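Trorkotis notebook, November
Spheroid plates, second go at the dose curve

8:10 am. In early to beat the queue for the hood and still managed to be second. Flasks looked lovely under the scope, 80% confluent and nicely flat, so I've gone ahead and started the split instead of leaving them till the arvo like I'd planned. Media was already warm (thank you to whoever turned the bath on!).

Seeding at 500 cells per well this time. Last round we went in heavier and by the end the spheroids had those dark, crumbly centres that make every drug look like a winner, including the vehicle control, which was a bit awkward to bring to group meeting. The smaller ones ought to stay round for long enough to read them properly. I've written the new density on the lid of the box as well as here, and on the whiteboard, and on the bit of tape above the centrifuge, so please don't anybody tell me they couldn't find it.

Spun the low-attachment plates gently after seeding. Brake off! The brake was on when I got to it and I only noticed by luck. If you use that centrifuge after the bacterial lot, check the settings before you load, they have it ripping along at speeds that would turn our cells to soup.

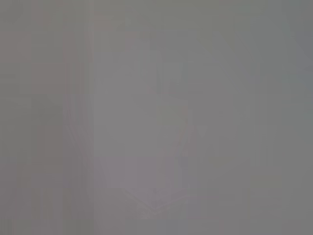 Edge wells are filled with buffer as usual on the spare plate, but for the seven real plates I've used every well. I know, I know. We had the argument about evaporation last month and I lost it, then I won it, and I've forgotten which side I was on by the end. The compromise is that the controls are spread across the plate and no dose sits entirely on an outside row. Plate map is version C. Version B has two columns swapped and should be deleted, I'll do it when I find all the copies.

10:40 am. Plates in the incubator, middle shelf. The top shelf is still running a bit dry and I don't trust it. Water tray topped up. Somebody's flasks are at the back with no name and the colour of weak cordial, please come and claim them before I get brave.

While they settled I had a go at the imaging sums, so I could book time over in Price. Seven plates, 96 wells each, three focal planes per well, makes 2,016 images per time point. Fine for the scope, which will chug through the lot while I have lunch, and much less fine for the shared drive, which had its little red bar showing again this morning. I've asked for more space. In the meantime I've moved the old pilot stacks to the archive, and if you need them they're under the same folder name with "pilot" on the front.

Booking desk at Price says we can have the late slot every second day. There's a new induction to do before they'll switch on our swipe cards for after hours, even if you did the old one. It's mostly the fire exit and the liquid nitrogen, bring a jumper, the room is freezing.

1:25 pm. Ran last round's images through Nedar again while I ate at my desk (naughty, but only the computer desk, well away from anything that grows). The update has definitely helped on the treated wells. It used to lump two touching spheroids into one enormous thing shaped like a peanut and then report it as wonderful growth. It's now splitting most of those. I went through a handful by eye, and where Nedar and I disagreed I'd side with Nedar more often than I'd like.
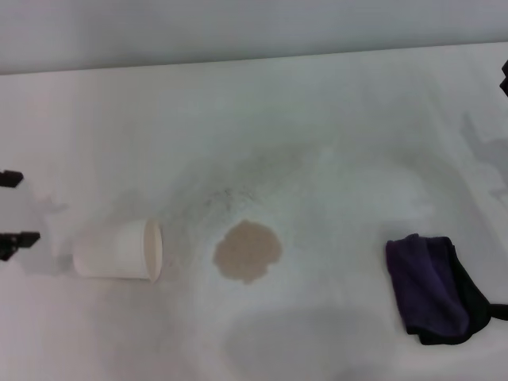 The untreated wells are where it still falls over. Young spheroids are pale and smooth, the background is pale and smooth, and the software wanders off looking for an outline that is hardly there. It's the same job as tracing that white paper cup on its side on the white tabletop, when the little dark specks are what your eye goes to first. Nedar does exactly that: give it a crumb of debris and it draws a beautiful tight ring around the debris and calls it a tumour. I've raised the minimum size so the crumbs drop out, and I'm feeding it a slightly underexposed plane to see whether the rim comes up better. If neither works we'll go back to a live stain on one plate and use that to check the outlines on the others. I'd prefer to avoid the stain. It's dear, and the last batch seemed to knock the cells about a bit even with no drug in the well.

Also flat-field correction! I had it switched off for the whole pilot. That explains why the corners of every well looked as though they'd been left out in the rain. It's on now, and saved in the protocol, and the protocol is locked, so if it asks you to overwrite, say no.

3:50 pm. Drug dilutions made up and labelled, back of the minus twenty, orange rack. Top dose came out of solution when I diluted it straight into cold medium, you could see it go cloudy. Made it again with warm medium and an in-between step and it stayed clear. I've binned the cloudy one. Anyone repeating the pilot should assume the top dose there was lower than we wrote down, and I've put a note to that effect on the pilot page, in capitals, with a rude little drawing.

Larnberg progress report is also on my mind. They want a plain-language paragraph on what the breast spheroid work has found so far, and a figure. The paragraph I can do. For the figure I'd rather wait for this round than send them the pilot curve, knowing what we now know about that top dose. I'll email and ask for a short extension on the figure only. They were very decent about it last year. A draft of the paragraph is in the Trorkotis folder, have a read and cross out anything that sounds as if we've cured something.

5:30 pm. Quick peek before heading home. Cells are gathering in the bottom of the wells, still loose and a bit lacy at the margins, as you'd expect this soon. One well on plate four has a bubble. Left it alone.

To do tomorrow:
Check for round, single spheroids before any drug goes near them
Half medium change, slowly, tip against the wall
Price induction (jumper)
Order more low-attachment plates, we're on the last sleeve
Find and delete plate map B
Email Larnberg re the figure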